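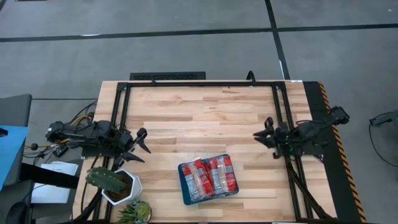 ## Equipment budget: where we're up to

The equipment request for the next round closes on 18 January 2020, and Omprakash Tripathi has asked that everyone with an interest in the robot tables read the draft before it goes in. A paper copy is on the shelf outside the Gautam room. Comments can be written straight on it.

The draft asks for one more table of the same kind as those we already run: a butcher-block top, a black rail frame, and 2 arms facing each other across the middle. Other layouts were looked at in November. Wistura quoted for a steel bench with the arms on a shared gantry, and Rimano for a smaller table with a single arm. The gantry would need its own spare parts and its own training. The single arm would cost less, but it rules out any job where one gripper holds and the other one works.

Ankit Shakya has gone through the running costs for the past year and his figures are attached to the draft. The arms are the biggest line, as expected. The second biggest is small stuff: cables, clamps, finger replacements, tape and brackets. None of it was in the last budget. It was bought as needed from general supplies, and the lab manager would like that to stop. The new draft gives consumables their own line for each table.

Cable management also gets a line this time. We have been making do with loops and ties, and most of the time lost to faults last year was traced to connectors being pulled. Ankit has priced drag chain and strain relief for every arm. The drag chain has to be ordered in fixed lengths, so please check your measurements against his list before he places the order.

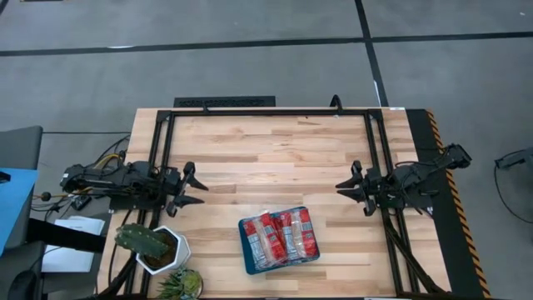
Objects for the tables are budgeted separately. Trays, packets of snacks, planters and similar household items come to very little money, but they take up time, as somebody has to go to the shops and match what was used before. The draft allows 110 dollars per table for these. If you need a particular tray or pot kept the same across a whole project, buy the spares at the start and put the receipt in under that project.

Floor space is the other question. A new table needs room for the arms to overhang at the sides, plus a marked strip to stand on. Lilach has the only bay with enough clear floor, and the storage shelves there would have to move first. Facilities will do the move but want four weeks' notice, and it can't be booked until the money is approved.

Delivery on the arms is quoted at ten to twelve weeks. The tabletop and rails can be had locally in much less time, so the plan is to build the frame early and have the wiring run before the arms arrive.

Still to be settled:

- whether spare grippers are bought with the arms or held over to next year
- who signs off the electrical work in Lilach
- whether the extended warranty is worth having on the new pair only

Send anything on these to Omprakash. Corrections to the running costs should go to Ankit, with the invoice number if you have it.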